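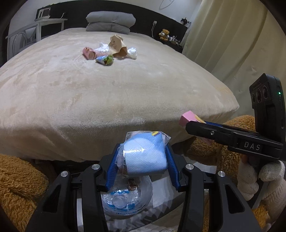 4. The bed as a sorting surface

4.1 Why the bed at all

Most work on household sorting starts in the kitchen or the hall. Ours did too. The diary form had boxes for table, worktop, floor and "other", and it was the "other" box that filled up. Written in by hand, over and over: bed. On the bed. Bed (mine). Bed, then floor. We had 500 forms out across Kirnwood and the Brilleck flats and 497 came back in a state we could use, a return we put down mostly to Aurelia Camenzind knocking on doors in December when people were in anyway. The 50 home visits came after that and were meant to be about kitchens. They ended up mostly about bedrooms.

So this section is about small wrapped goods (snacks, sachets, sweets, toiletries, the sort of thing that arrives several to a bag) and what happens to them between the bag and the cupboard. Large shopping is dealt with in Section 3 and is left out here.

Three reasons were given on the visits for using the bed. Size first. A bed is the largest clear flat thing in a small flat, once it's made. Then softness: packets don't slide or roll, jars don't chip, nothing makes a noise if there is a child asleep next door. The last one we hadn't expected. People said they could see things better on a plain cover. A bright packet on a beige blanket stands out in a way it does not on a patterned tablecloth or a worktop with a toaster, a bread bin and yesterday's post on it. One Brilleck tenant said she had bought a plain throw for exactly this, though she also said it was on offer.

4.2 Tip, gather, row

The usual order, as people told it and as we saw it done, was tip, gather, row. Tip: bag emptied out, often in one go. Gather: everything pulled in to arm's reach of whoever is standing at the bedside. Row: the loose pile gets pushed into lines, more or less. The lines are rarely straight and we coded them generously. Anything where a person could be said to be working along an edge went down as a row.

What the row is for varied a lot. Some people were checking against a receipt. Some sharing out between children, one each, where a row makes cheating harder. Some had no plan and said the row "just happens", which we beleive, having done it ourselves with the visit kit.

Rows were nearly always shallow, two deep at most, with the front one touched far more than the back. Items at the back got forgotten. On several visits the last packet to be put away was one lying behind a bigger packet, and in the follow-up calls we heard about things found under pillows days later. See 4.5.

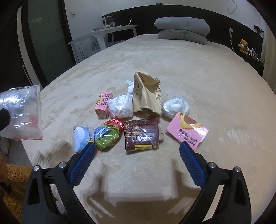
Figure 4. Small packets gathered in two loose rows on a plush blanket. Front row includes blue, green, maroon and pink packaging.

Spacing matters more than straightness. In Figure 4 the light blue packet and the green one are touching, and a strip of bare blanket separates the pink box, lying diagonally, from the maroon package in the middle. Gaps of that kind were read by our two coders in different ways. Camenzind treated a bare strip as a boundary between groups. Ndlovu treated it as nothing until the person said so. We went with Ndlovu's rule in the end, so the group figures in the annex are on the low side and should be taken as such.

Overlap is the other problem. Flat things get under square things. The edge of a flat item sticks out from behind the maroon package in the figure and it would be easy to miss on a quick pass. On the visits we allowed a coder to ask "anything under there?" once per layout, after the person had stopped moving things. Asking earlier changed what people did. They'd lift everything, laugh, and start again.

4.3 Wrapping, shine and print

Clear film is a nuisance. It throws the light back and whatever is printed underneath goes white in patches, worse under a ceiling light than by a window. Wrinkled film worst of all. People cope by tilting the packet or smoothing it with a thumb, and both were common enough that we gave them their own code on the Marinho sheet (T and S, with TS for both). Boxes needed neither, mostly. A box with a glossy face can still flare but it has a flat side, and a flat side can be read.

We asked what people read first. Colour came first for nearly everybody, then picture, then words. Weight was hardly ever read unless two packs looked the same. The pink box in Figure 4 gives its net content as 260 g in Chinese (净含量: 260克) and it is the kind of line our shoppers said they skip, whatever language it's in. Households which read Chinese labels daily told us the same thing as households which don't. Colour, picture, then words if need be. We had thought language would matter more for this and it didn't, at least for goods the household buys often. For gifts it did. A gift packet nobody in the house could read got turned over several times and usually went on the row last.

Gold lettering on dark backgrounds deserves a line. It looks well on a shelf. On a bed, in evening light, under film, several people could not make it out and went by the colour of the pack alone. One man sorted two quite different dark packs together and kept them together in the cupboard. He was happy with this.

4.4 The empties

Packaging taken off has to go somewhere and on a bed there's no obvious somewhere. No bin within reach in most of the bedrooms visited. What people did:

- put empties back in the carrier or paper bag, the tidy option, works until the bag falls over
- pushed them up towards the pillows, away from the working side
- dropped them on the floor to deal with later
- left them among the goods, mixed

The second was the commonest on visits and the first was the commonest in the diaries. We suspect people write down what they mean to do. A paper bag stood open on the far half of the bed is a fair compromise, but on a soft cover it leans, and crumpled ones lean more. Clear plastic is the thing most often missed at the clear-up. It's light, it has no colour of its own and it lies flat in the pile of the blanket. Boxes get noticed. A bent box is noticed and then kept on the bed longer than you would think, as people check whether it is realy empty. Some checked twice.

The Cadosano sorting leaflet, handed out in Kirnwood with the new bins, tells people to flatten card at once. Of the households we visited hardly any did it on the bed. Pressing a box flat needs something hard underneath and a mattress gives. They carried the box to the kitchen whole and flattened it there, or didn't. A leaflet written with a bedroom in mind might say so. Small point but it came up a lot.

4.5 Pile, cover, edge

Plush covers were liked and also blamed. Short fuzzy pile grips a packet nicely. It also takes crumbs, the torn corner off a sachet, the bit of sticky tape. Brushed one way it goes lighter, the other way darker, and a few people used this without thinking - sweeping a hand across to make a clear patch, then working inside it. We did not have a code for it. Should have.

Things lost on beds are lost in predictable places. Down the wall side or behind the headboard. In the fold where spare bedding is stacked. Off the rounded front edge where the cover drapes and looks like more bed than there is. Of these the last gives the most trouble for older people, who don't see the drop. Two of our participants had moved to sorting on a tray placed on the bed and recommended it warmly.

Bedside surfaces were used less than we'd assumed. They're full. Bottles, chargers, a soft toy, a lamp. People set one or two "special" packets there (for later, for themselves) and that was all. White side tables and desks near the bed same story, with something already propped on them. We recorded furniture within reach for each layout and it made little difference to the order of work. The bed wins because it is the one thing in the room that gets cleared every morning. Or most mornings.

4.6 Limits

Visits were short and by appointment so beds were made. We know nothing much about unmade beds. Bedrooms were offered by the household and some households said no, quite rightly. Row and group codes depend on the Ndlovu rule above, and a re-code with the Camenzind rule is under way, will go in the annex when finished. The diaries undercount clear plastic, see 4.4. Section 5 goes on to cupboards.

Print this section | E-mail this section

Reader comments

hallwaycupboard: Useful, thanks. We do tip and gather but never row. Straight from heap to drawer. Is that coded as a failed row or just nothing?

P. Ndlovu: Coded H for heap. It's in the annex, sorry, should have been mentioned in 4.2.

M.T., Kirnwood: Tray on the bed, yes. Mine has a lip on it and nothing goes down the wall side now. Did you ask anybody about dogs?

jotterbook: Typo in 4.4, "realy". Also there's one in 4.2. Agree about the leaflet, I've tried flattening card on a mattress and gave up.

Contact the authors | Copyright the authors, Kirnwood household sorting study | Back to top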